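Can a Robot Sew on a Button Yet?

Sewing looks like a small job. For a machine it is one of the hard ones, along with folding laundry and wrapping a sandwich. The trouble is thread. A brick keeps its shape when it is picked up. Thread bends a new way every time, so a robot cannot rely on a memorized path.

One kind of sewing gets a lot of study, and that is the kind surgeons do. It is called suturing. A suture is a stitch that holds the edges of a cut together. 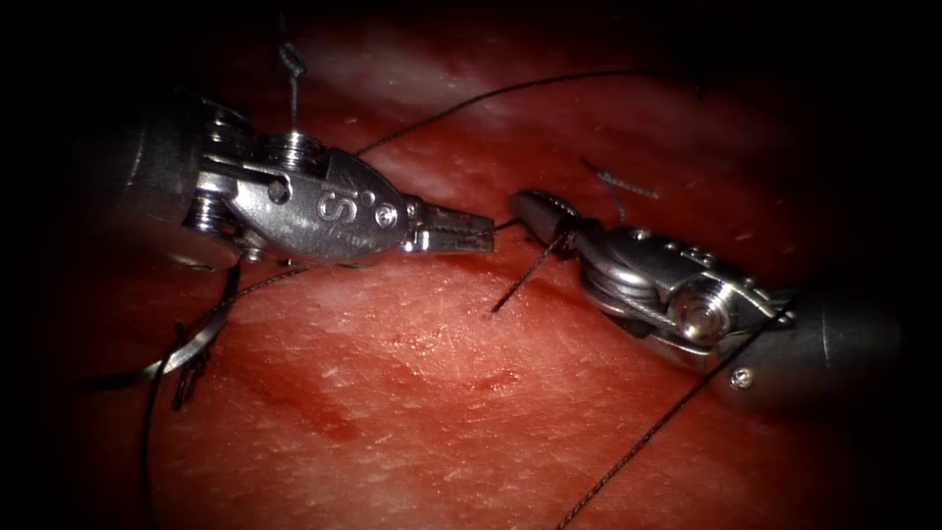
A person sewing a button uses two hands. One pushes the needle, and the other waits to catch it. Robot arms split the work in the same way. Passing the needle across means both grippers must agree on where it is, to less than the width of a pencil line.

What the robot has to know

Needle position: A curved needle must follow its own curve. If it is pushed straight, it tears the material.

Thread position: Loose thread can cross over itself. A computer has to work out which part lies on top. 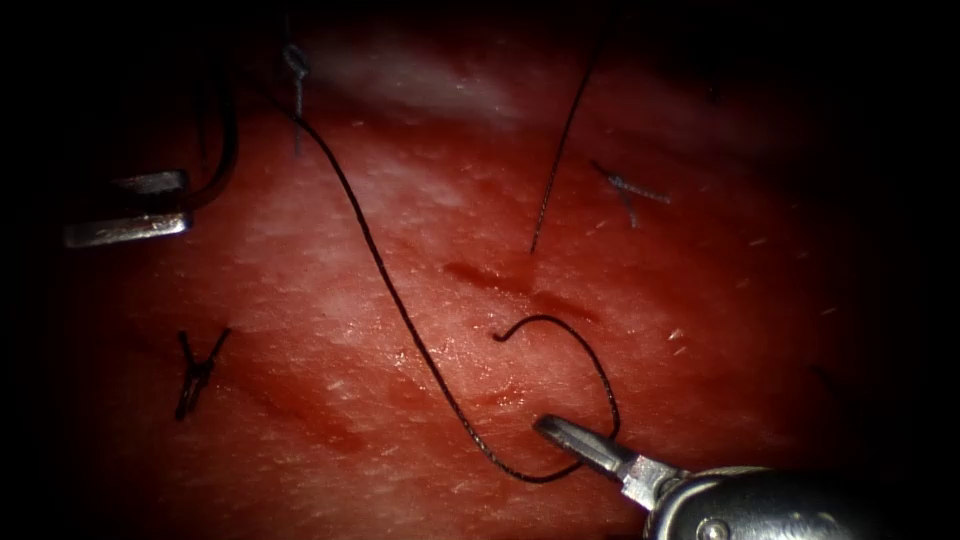

Pull: Too little and the stitch is slack. Too much and the thread cuts in. Fingers feel this. Many robots have to judge it by sight.

Who is in charge

In many operating rooms, a surgeon steers the arms with hand controls. The robot copies the surgeon's movements. It does not choose them -- that makes it a tool, like a very long pair of tweezers.
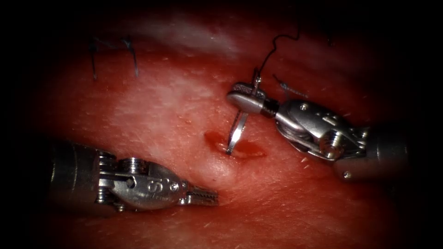 A robot that sews by itself needs practice data. The Orow workshop in Bakerville tried this with cloth and buttons. Out of 50 buttons, its machine sewed on 17 without help. Most failures came at the knot. A knot needs a loop, and a loop will not hold still.
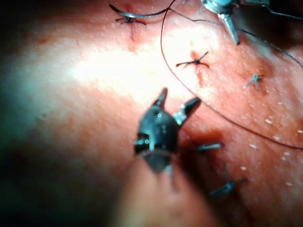

So, the button

Not at home yet. A robot can do single steps well, but a torn shirt on a Monday morning is still a job for a person with a needle.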